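A visit to the Tekasby repair hall

I went to the open day at Tekasby in January, mostly out of curiosity. My own computer at home is old and I wanted to know what happens to machines like mine when a company or a school gives them away. The hall is a long walk from the Gebru bus stop and there is only one small sign, so I arrived late and missed the coffee.

At the door each visitor got a paper badge with a number. Mine was 412. A woman named Hamdia Woldemariam took our group, 13 people, through the building. She speaks quickly and she doesn't like to wait for slow walkers, but she answered every question, also the foolish ones. Two of them were mine.

The first room is storage. Last year 2,641 computers came in through this room, most of them from offices in Skidia. They stand on shelves by age and by size. I liked the smell, a little like an old library – paper, dust and warm plastic. Every computer gets a card, and on the card somebody writes by hand what is missing or broken. I asked why they don't use a scanner. They have one, Hamdia said, but the cards are faster.

After storage we came to the benches. I had never looked inside a desktop computer for more than one minute, and I was surprised how much room there is when the side panel is off. We stayed at one of the open Dell towers for a long time and Hamdia explained the parts. The processor sits under a metal bracket with a lever, and the bracket must be lifted before anything can go in or out. The socket under it is very delicate, she told us, and one careless finger is enough to ruin the board.

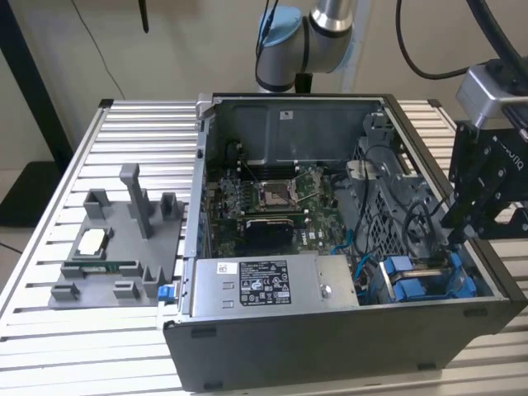
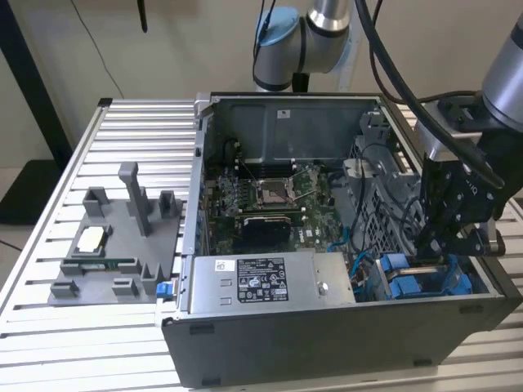
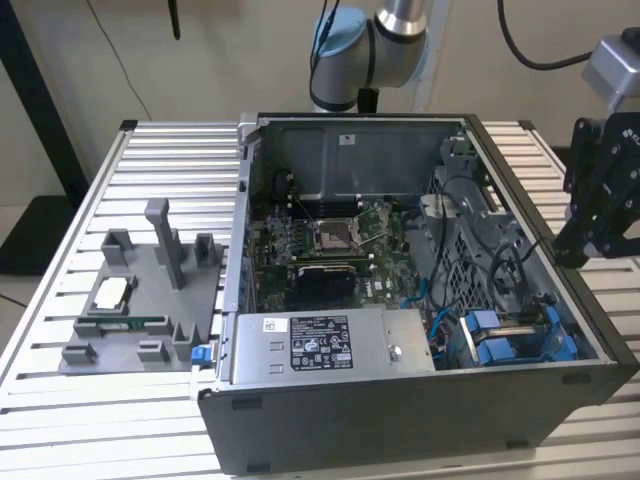
An open Dell tower on its side, with the processor socket empty and its bracket up.

A boy in our group asked what the blue plastic pieces are for. In many office computers the colored parts are the ones you may pull or press without a tool, and I thought this was a clever idea. I have a vacuum cleaner at home which could learn from it.

Then we went upstairs to the testing room, where it is very loud. Computers which are ready must run through one night before they can leave. There is a program for this called Ilo, written by a former trainee, and it prints a short report in the morning. I could not understand much of the report, but the last line was either PASS or a long list.

The shop is at the back of the building and opens at two in the afternoon. I bought a keyboard and a cable for my sister. I will bring my old computer in spring, after I have saved my photos from it.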